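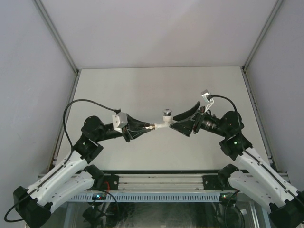

A small white pipe fitting with a chrome cap, between two grippers.

I've been meaning to write about the new witness waiting room at Kernport court for ages, so do forgive me if you've already heard me going on about it at the front desk!

If you were ever called as a witness in the old building you'll know the problem. One corridor, one row of chairs, and a fair chance of sitting opposite the very person you'd come to give evidence about. I did it myself years ago, over a stolen bike of all things, and I spent the whole morning staring at my shoes.

The new room opened on 12/14/18 and has its own door on the Pundow Street side – ring the bell and someone will let you in. There are 4 quiet rooms off the main one, a kettle, and a screen link to courts two and three for anyone who has been told they can give evidence that way. You do need to ask for the link beforehand, and the form is on the back of your witness letter (easy to miss, I missed it).

We also run visits before a trial, so you can see where you'll stand and who sits where. Almost 400 people came on one last year, and 57 of those were from Cloltivgate, which is a long way on two buses. From May there'll be visits at the Ojeda Centre as well, with a mock-up of the witness box.

Travel costs can be claimed back, but keep your tickets. Bring a book too – there's often a lot of waiting, and the magazines are still the ones from the old corridor.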